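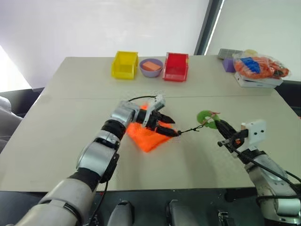
Abb. 3: Beidhändige Manipulation aus Sicht der Kopfkamera. Der linke Greifer fasst das Ende einer schwarzen Schnur, der rechte hält den hellgrünen Ring, mit dem sie verbunden ist.

4.2 Erhebung der Demonstrationen

Für die Aufgabenfamilie „Schnur und Ring“ wurden insgesamt 500 Demonstrationen durch Teleoperation aufgenommen. Alle Aufnahmen entstanden an demselben zweiarmigen Aufbau, den wir im Folgenden Granon nennen. Die Bedienung erfolgte durch 13 Personen, von denen neun vorher keine Erfahrung mit der Fernsteuerung von Roboterarmen hatten. Jede Person erhielt eine kurze Einweisung und durfte frei üben, bevor die erste Demonstration gespeichert wurde.

Verformbare, linienförmige Objekte stellen für das Imitationslernen eine besondere Schwierigkeit dar. Ihr Zustand lässt sich nicht durch eine einzelne Pose angeben, und kleine Unterschiede beim Greifen führen zu sehr verschiedenen Verläufen der Schnur. Wir haben deshalb darauf verzichtet, den Bedienenden eine feste Greifstelle vorzuschreiben. Vorgegeben war nur der Zielzustand: Der Ring soll von einem Arm gehalten werden, während der andere Arm die Schnur spannt. Abb. 3 zeigt einen Zeitpunkt, in dem die Schnur zwischen beiden Greifern gestreckt ist. Solche Zeitpunkte sind für das Training wertvoll, denn hier sind die Bewegungen der beiden Arme mechanisch gekoppelt und ein Fehler des einen Arms wirkt sofort auf den anderen.

Der Arbeitsbereich wurde absichtlich nicht vollständig freigeräumt. In der Abbildung liegt ein orangefarbenes Tuch unter dem linken Greifer, und am hinteren Rand des Tisches stehen zwei Kunststoffbehälter mit offener Front sowie eine Schale mit einem Schwamm. Diese Gegenstände gehören zu anderen Aufgaben des Datensatzes und dienen in der vorliegenden Aufgabe als Ablenkung. Ihre Anordnung wurde zwischen den Sitzungen verändert, innerhalb einer Sitzung blieb sie gleich.

Die Segmentierung der Aufnahmen in Teilschritte erfolgte mit dem Werkzeug Takisico, das Vorschläge für die Schnittpunkte aus der Öffnungsweite der Greifer ableitet. Diese Vorschläge wurden von M. Sugawara und K. Poojary unabhängig voneinander geprüft. Bei 13 Demonstrationen kamen beide zu unterschiedlichen Ergebnissen; meistens war strittig, ab wann die Schnur als gespannt gelten soll. Solche Fälle wurden gemeinsam besprochen und nach der Besprechung neu annotiert – die ursprünglichen Annotationen bleiben im Datensatz erhalten. Misslungene Versuche wurden ebenfalls nicht gelöscht, sondern mit einer eigenen Kennzeichnung versehen. Für die Experimente in Abschnitt 5 verwenden wir sie nur dort, wo es ausdrücklich angegeben ist.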